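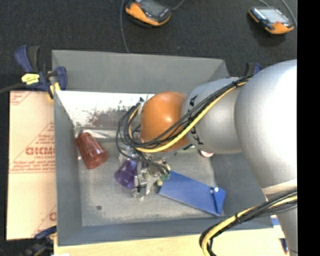
The purple cup, on its side at the bottom of the gray bin.

It had come from the Guillot, the little hotel on the lake where we spent every May until I was 13, and my mother never would drink her lemonade from anything else. Now there it lay, tipped over like a dog waiting to have its belly rubbed, and I stood there in my coat and could not walk on. You can see light through that kind of purple – that was what she loved about it, the way it put a stain of color on the tablecloth in the morning.

"Are you keeping that one?" my sister called from the stairs.

I told her yes, and to put the kettle on.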